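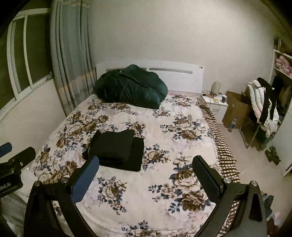
Rose print bedspread, checked throw on the right side

April, 4:40 pm
Logged by Jomar Abella

Issue: Lunley booking page shows wrong bedding option for guest bedroom. Says "plain white, no throw." Owner complained twice. Also nightly total comes out wrong when guest picks 7 nights.

Tried so far
- cleared cache, logged out, back in. No change
- re-saved the room listing. Bedding text went right for a minute then flipped back
- turned off calendar sync with Binavora. Text stays put. So sync is overwriting it

Turned sync back on, flipped again after 5 minutes. Pretty sure that's the cause of the bedding thing. The price is a seperate problem I think.

Price: 7 nights should be 3,220. Page says 3,220 on the first screen, then checkout adds a 1,000 deposit on top, and we dropped the deposit for this owner. Settings say deposit off. Checked on phone and laptop, same both places.

5:15 pm - Eduardo Gatchalian replied
Deposit is set in two places. Room level is off, property level is still on, property wins. Go to Property > Payments > Holds and switch it off there. Don't touch the room one.

For the bedding, Binavora keeps its own copy of the description and pushes it every sync. Edit it over there or untick "send room text." I'd untick, owner likes to change the wording herself.

5:32 pm - Jomar
Holds is off. Checkout now 3,220, good. Ran it with 5 nights too, no deposit showing.

Can't find "send room text." Only see "send rates" and "send availabilty." Am I on the wrong login?

5:40 pm - Eduardo
You're on staff login. Needs the owner one. I unticked it for you, please re-save the listing and wait for two syncs.

6:05 pm - Jomar
Re-saved, two syncs gone by, text is holding. Emailed owner. Leaving open till she's looked at it - she also wants the room name changed, will do that on a new ticket.

Status: waiting on customer

Recent tickets
Ó Ceallaigh cottage - double confirmation emails
Handora door code not sent to guest
Binavora calendar one day off
Lunley invoice missing tax line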